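Product Review: Drallis Storage Cabinet
July 26, 2023

The Facilities Office placed the Drallis cabinet in two reading rooms in January, as a replacement for the older Brarska units. Assembly required nearly 60 minutes per cabinet. The printed instructions are clear, although the step for the back panel should come earlier.

The wood-grain finish is warm in tone and suits rooms with older furniture. Staff asked whether it would mark easily.

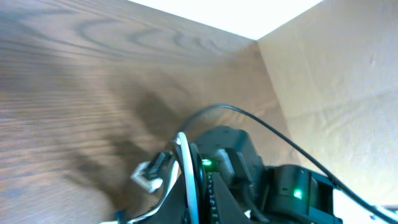 Routine cleaning with a damp cloth has left no stains to date. The inside corners are narrow and difficult to dust. The office recommends the cabinet for general use and rates it 7 out of 10.

Reviewed by Lyle Benavides, Vostunberg Public Library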